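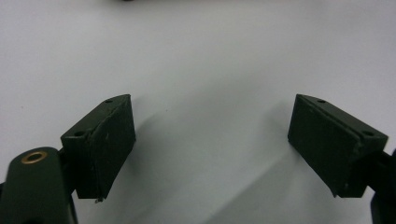 White is the worst color you could pick for a work surface, one reader wrote after the first version went up, because you'll spend more time wiping than working. I get it! I used to think the same. But I've come around to the opposite view. A plain white top shows me the coffee ring, the pencil smear and the dusty patch while they're still easy to get off, and on my old dark desk I only found them with my sleeve.

# Pledau: a cleaning log for plain white surfaces

Pledau is a small, slightly obsessive log of what ended up on white tabletops and shelves, what I wiped it with, and how the surface looked afterward. It started as a note taped inside a cupboard door. Then the note got too long for the door, so now it's a spreadsheet (plus this README, which keeps growing too).

If you have a white desk, craft table or kitchen shelf and you're tired of guessing which cloth to grab, you're who I had in mind.

## What's in it

- `log.csv` – the main table, 40 entries, one per mark or spill
- `notes.md` – my longer ramblings, 4,000 words of them, in no particular order
- `cloths.csv` – a short table of the cloths and sponges I used, with wash notes

There are nine columns in `log.csv`:

| column | what goes in it |
|---|---|
| `entry` | running number |
| `surface` | desk, shelf, side table |
| `mark` | my own words for what was there |
| `age` | fresh, same day, overnight, unknown |
| `first_try` | what I wiped with first |
| `second_try` | blank if the first one did it |
| `result` | gone, faint, still there |
| `light` | daylight or lamp |
| `comment` | anything else, often grumbling |

Of the 40 entries, 39 have a result filled in. The other one is a turmeric stain on the side table. I left it for the weekend, put a plant pot over it and lost track of what I'd already tried, so that cell stays blank.

## How I do it

I keep this simple or I wouldn't do it at all. Dry cloth first, always, to pick up crumbs and grit. Then a damp cloth, well wrung out. If the mark is still there I add one drop of dish soap to the cloth and go again, then wipe with plain water and dry it off. Baking soda paste is the last resort, and I use a fingertip and hardly any pressure.

I write down the result once the surface is dry. Wet white looks cleaner than dry white! I got fooled a bunch of times early on, mostly by pencil, and had to go back and change entries from `gone` to `faint`.

The light matters too. Under a lamp I miss the yellowish stuff (tea, cooking oil) and in daylight from the side I see every last streak. That's why `light` has its own column, and if I were starting over I'd do all the checking by the window.

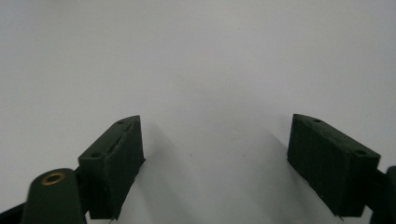
Can I use the same routine on a glossy white shelf?

Use the first two steps and then stop to look at it in side light before going any further. The baking soda paste can dull a glossy finish, and a dulled patch is much harder to live with than a faint tea mark. I only use the paste on matte tops.

## Names you'll run into

I name my cloths, sorry. It made sense when I was labeling the hooks.

- **Ploltell** is the flat microfiber cloth. Best for dust and fingerprints, hopeless with anything sticky.
- **Pruvost** is the old cotton dish towel. Takes up a lot of water, leaves lint if it's new.
- **Clullari** is the soft sponge, for soap only.

Wash Ploltell without fabric softener. The one time I forgot, it smeared grease from one end of the desk to the other, and I spent the evening with soap and hot water putting it right.

## Things to know before you lean on this

It's one household. The water here is hard, so if you let a surface air-dry you get pale spots (easy to miss on white until the sun comes round), and you may never see those where you live. I also cook with a lot of spices and hardly ever use permanent marker, so there's plenty on curry and next to nothing on ink.

`age` is often a guess. If I came down in the morning and found a ring, I put `overnight`, though it could have been there longer.

`faint` means I could find the mark when I knew where to look. A guest wouldn't. I thought about a proper scale and decided I'd never stick to it.

## Adding your own

Please do! Copy the header row, fill in what you know and leave the rest blank – half an entry is still useful to me. Use your own words in `mark`. I'd much rather read "blob from the jam jar" than "residue, organic."

One request: test on a corner or an underside first, and tell me in `comment` if the finish changed.

## Still to do

- split `notes.md` by type of mark
- more entries on pencil and eraser crumbs
- redo the beet juice entry in daylight
- find out what's going on with the side table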